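This site uses cookies to remember your newsletter preferences. By continuing to read you accept their use.

Shelf life and water activity in filled baked snacks

21/03/2025 | By the Sutport Bakery Notes desk

Several readers wrote in after the last issue to ask why a filled cracker goes soft so much faster than a plain one kept in the same cupboard. The short answer is that a filled product carries its own water supply. The longer answer takes up this item.

Water content and water activity are two different measurements, and most storage problems come from mixing them up. Water content is the share of a food's weight that is water. Water activity is a measure of how freely that water can move or evaporate, on a scale from zero to one. A jam can hold a good deal of water and still have a modest water activity, as the sugar ties much of it up. A cracker holds very little of either.

When two foods touch inside a sealed pack, water moves from the part with the higher activity to the part with the lower one. It keeps moving until both sides reach the same activity. Their water contents may still be far apart at that point. The baker who matches a filling to a shell by water content alone will usually end up with a soft shell.

The speed of the transfer depends on four things: the gap in activity at the start, the area of contact, the temperature, and whatever lies between the two parts. The shape of the piece matters mostly through contact area. A flat disc with filling across the whole face has a large contact area for its weight, and the crumb only needs to take up a little water before the snap is gone. A thick shell with a small pocket of filling lasts longer under the same conditions. 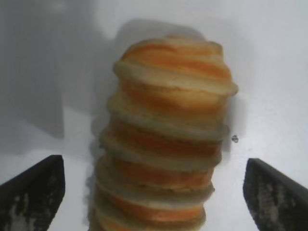

Page last changed 21 days after first posting; storage table removed and wording on fat barriers corrected.

Fat is the usual barrier. A thin coat of cocoa butter or a hard vegetable fat on the inner face of the shell will slow the water down, provided the coat is continuous. Pinholes defeat it. So does a coat laid on a shell that is still warm, where the fat soaks into the crumb and leaves no film on the surface. Let the shell come down to room temperature, coat it, and let the coat set fully before filling. Two thin coats are better than one thick coat, which tends to crack as it cools.

The second approach is to lower the activity of the filling. Sugar, glucose syrup, glycerin and salt all do this, at different strengths and with different effects on taste. Small molecules do more per gram than large ones. For that reason glucose lowers activity more than the same weight of table sugar, and maltodextrin does very little. Dried cheese powder in a fat base is already low, and a savory filling of that type will often sit next to a cracker for months with no barrier at all. Fresh cheese will not.

The Jaltorden trial kitchen ran a simple comparison in October. One batch of 1450 g of dough was rolled, cut and baked as a single lot, then split between a fruit filling and a fat-based savory filling. All the pieces were packed in the same film and held at 20 degrees Celsius. The fruit-filled pieces had lost their snap after two days. The savory pieces were still crisp after 26, when the trial was stopped. The shells came from the same trays, so the difference can be put down to the fillings. It was one run on one recipe, and the numbers should not be carried over to other doughs.

The outside of the pack gets most of the attention and is often the smaller problem. If the filling is wet, a better film makes no difference to the shell and may make matters worse by holding in water that would otherwise have escaped. For a dry filling the reverse holds. The pack then becomes the main line of defense, and the seal is the weak part of the pack. Crumbs or a smear of fat across the seal area leave a channel. Wipe the area or use a deeper bag.

Stacking has an effect as well. Pieces packed face to face trap less air between them, and that slows any exchange with the headspace. The weight of a tall column also presses on the lower pieces, which can squeeze soft filling toward the rim. Once filling reaches the rim it touches the next piece, and the contact area goes up again. Short columns with a divider avoid this. If the pack has to be tall, lay it on its side for storage.

Checking the result at home or in a small shop does not need a lab meter. Snap a piece on the day of packing and write down how it breaks. Repeat at fixed intervals with a fresh pack each time, since a pack that has been opened once no longer tells you anything about the sealed ones. Test at the same temperature every time. A shell that bends before it breaks has passed the point where most people would call it crisp. Taste is a less reliable guide, as a strong filling hides early staling.

A shell that has gone soft from water alone can sometimes be dried again in a low oven. A plain cracker takes this well. A filled one does not, because the filling loses water along with the shell and may split or leak before the shell is dry. If you need to hold stock for any length of time, keep shells and filling apart and assemble close to the date of use.

A note on freezing. Low temperature slows the transfer a great deal without stopping it, and most of the damage is done on thawing, when water from the room air condenses on the cold surface. Leave the pack sealed until it has come all the way back to room temperature. The same applies to packs taken from a refrigerator.

Readers who use the Verstraete method for laminated shells should note that the fat layers in the dough do not count as a barrier. They run parallel to the face, but they are broken up during baking and the gaps between the flakes carry water easily. Coat the inner face as described above.

The next item in this series covers oil migration in nut fillings.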